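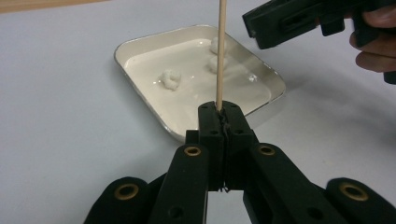 Brocheta fina de madera clara.

La categoría «varios» debería desaparecer de los catálogos de compras
4 de diciembre de 2019

Todo maestro de artículos que supera cierto tamaño desarrolla una familia residual. En unos sistemas se llama «varios», en otros «otros consumibles» o simplemente 99. Sostengo que esa familia es un defecto de diseño y que su coste se subestima de forma sistemática, porque se reparte entre departamentos que no comparten presupuesto.

El caso que mejor conozco es el de Farnadeo, distribuidora de menaje y consumibles para hostelería. Su maestro contenía 3.754 referencias activas en junio. Las familias con responsable asignado tenían unidad de medida, unidad de embalaje y proveedor alternativo. La familia residual tenía una descripción de texto libre y poco más. Allí convivían brochetas, tapones, estuches de plástico, etiquetas y recambios de dispensador, artículos sin más rasgo común que su bajo precio unitario.

El bajo precio es el argumento habitual para no clasificar. El razonamiento es incompleto. El coste de gestión de una línea de pedido no depende del valor del artículo: la recepción, la ubicación, el recuento y la conciliación de la factura consumen aproximadamente lo mismo para una pieza cara que para una barata. En términos relativos, el artículo barato es el que peor soporta una incidencia.

El segundo problema es la duplicidad. Sin atributos obligatorios, el usuario busca por texto, no encuentra, y da de alta. «Brocheta madera», «pincho mad.» y «palillo largo» pueden ser una referencia o tres, y el sistema carece de información para decidirlo. En Farnadeo se llegaron a identificar 11 altas para un mismo estuche, con precios distintos y, en dos casos, con unidades de medida incompatibles - una en piezas, otra en cajas. Cualquier previsión de consumo calculada sobre esos datos es ruido.

La solución que propongo es poco ambiciosa. Ninguna alta sin familia, material, dimensión principal y unidad de embalaje. Cuatro campos, validados en el momento de la entrada. Si un artículo no encaja en ninguna familia, la petición queda retenida hasta que el responsable del catálogo la resuelva, con un plazo máximo de 12 horas laborables. El plazo importa tanto como la regla: una retención sin límite empuja al usuario a comprar fuera del sistema. 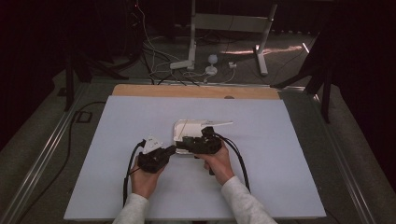 Eetu Vainio objeta que el bloqueo en el alta traslada el problema en lugar de resolverlo. A su juicio, quien necesita el material con urgencia rellenará los cuatro campos con cualquier valor admitido, y un atributo falso es peor que uno vacío, pues al menos el vacío se detecta con una consulta.

La objeción es correcta en su mecanismo y discutible en su alcance. Un valor falso de dimensión aflora en la primera recepción si el almacén mide, y medir una muestra por alta nueva es una tarea acotada. El vacío, en cambio, se detecta siempre y no se corrige casi nunca. En Drurkari, con un catálogo de unas 4.000 referencias, la consulta de campos vacíos se ejecutaba cada mes y su resultado se archivaba sin asignar.

Admito una excepción: las compras únicas, sin previsión de repetición, pueden tramitarse sin referencia de catálogo, contra cuenta de gasto. Lo que no debe permitirse es que dejen una ficha permanente. Si el mismo artículo se pide por segunda vez, pasa por el alta ordinaria, con los cuatro campos completos.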